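How to Choose, Wash and Store Oranges at Home

Many people buy a big bag of oranges in January, when they are cheap, and after two weeks half of the bag is soft and must go to the garbage. In my family this happened every winter until I learned a few simple rules from my neighbor Cornel Nedelcu, who sold fruit in the Pitis market for many years. In this tutorial I will show how I do it now, step by step.

What you need

- oranges, as many as your family can eat in three weeks
- a big bowl
- a clean kitchen towel
- a plate with a rim
- a small knife
- a bag made of net or paper

Step 1. Choose by weight

In the shop, take two oranges of the same size, one in each hand. The heavier one has more juice. Do this a few times and you will feel the difference very fast. The color does not help so much as people think. An orange with a little green on the skin can be very sweet, and one with perfect color can be dry inside.

I weighed my oranges last winter on the kitchen scale. Seven oranges from the supermarket were 1,265 grams. Seven oranges from the market, which looked the same size to me, were 1,434 grams. When I cut them, the second ones were much better.

Step 2. Check the skin

Press gently with the thumb near the stem and also on the opposite side. The fruit should be firm. If the thumb goes in easily, leave it in the shop. Small brown scratches are no problem, they come from the branches when the wind moves them. A soft wet spot is a problem, even if it is very small.

If you buy a closed net, turn it on all sides and look at the oranges in the middle. One bad orange will pass the mold to the others.

Step 3. Sort them when you come home

Do not leave the oranges in the plastic bag. Put a plate on a clean table and take the oranges one by one. Put each on the plate, turn it slowly with the fingers and look at the whole skin. A light color table is good for this, and also good light from the window or from a lamp.
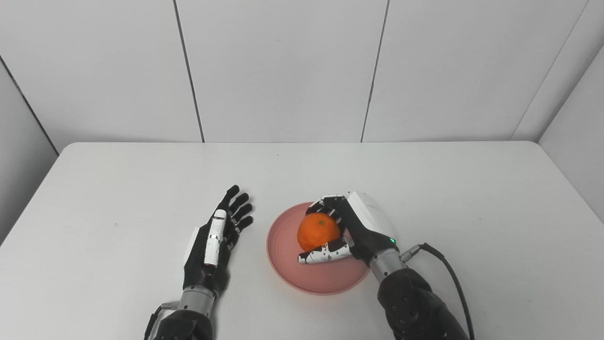 I make two groups. The first group is for eating in the next days: the softer ones, the ones with a scratch that goes deep, and the ones that lost the small green button from the stem. The second group is for keeping. If you find one with mold, throw it away, wipe the plate and wash your hands before you take the next one.

Step 4. Wash only what you will eat

This was my biggest mistake. I washed all the oranges on the first day and then I put them in the fridge, still a little wet. Water on the skin helps the mold to grow. Now I wash only the first group.

Use cool running water and rub the skin with your hands or with a soft brush. No soap is needed. After that, dry every orange well with the towel. You should wash also when you do not eat the skin, because the knife carries the dirt from outside to inside.

Step 5. Store them

The first group can stay on the table in a bowl or on a plate, away from the heater and from the sun. They are good like this for one week. Do not put too many on top of each other, because the ones from the bottom get pressed.

The second group goes in the drawer of the fridge, in the net or in the paper bag. Air must come to them. Check the drawer once a week and turn the fruits a little. In my fridge they stay good for three weeks, sometimes four.

Step 6. Cut or peel

Take the orange out of the fridge one hour before eating, it has more taste when it is not cold. For peeling, roll it on the table under your palm a few times. Then cut a small circle at the top and four lines down to the bottom, not too deep, and pull the skin off in four pieces.

Always put a plate with a rim under it. The juice runs more than you expect, and on a white table it makes sticky spots.

Questions from readers

Bogdan Buzatu wrote me to ask if he can keep oranges together with apples. It is better to keep them separate. Apples give out a gas that can make other fruit spoil faster.

Another reader asked about freezing. You can freeze the juice or the peeled slices, but the whole orange becomes soft and bitter after it is thawed. I tried it one time and I do not recommend it.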